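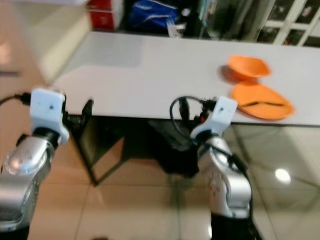

When I called Lieselotte Buschmann on Dec 24, 2020, I figured I'd get ten minutes and a polite brush-off. I got an hour and a half, and a lot of it was about dishes.

Lieselotte runs the student robotics club at Kesside, and this year's project goes by the name Stavunden (a student came up with it, and she's given up asking what it means). The goal sounds easy enough. Two arms, one table, clear away the tableware. "My grandmother could do it while yelling at the radio," she told me. "We've been at it since September!"

So why a bowl and a plate? "A bowl gives you a rim to grab," she said. "A plate lying flat gives you nothing. The fingers come down, they touch the table, and everybody groans." The orange was a student's idea too – it stands out against the white tabletop, and the club liked that it looked cheerful.

The students drive the arms by hand first, over and over, and save each run. They had 374 good ones when we talked, and they want 1,000 before the spring meet. I asked how many bad ones there were. She laughed for a while and didn't give me a number.

I also got a few minutes with Roscoe Haverford, a junior who does most of the driving. He's softspoken until you bring up cables, and then watch out. "You turn the wrist too far and the cable goes tight, and you have to back the whole thing out," he said. "I dream about it." His favorite trick is nudging the plate toward the table's front edge with one hand so the other can get under it. It took him 60 tries to get that right, and he says the left arm is still the one he trusts.

I wondered if he ever got bored. "With the bowl, yeah," he said. "With the plate, never. I take it kind of personally."

Next up is cups, if Lieselotte gets her way. Roscoe is lobbying for forks. They were still arguing about it when I hung up, and I'm calling back after the spring meet to find out who won.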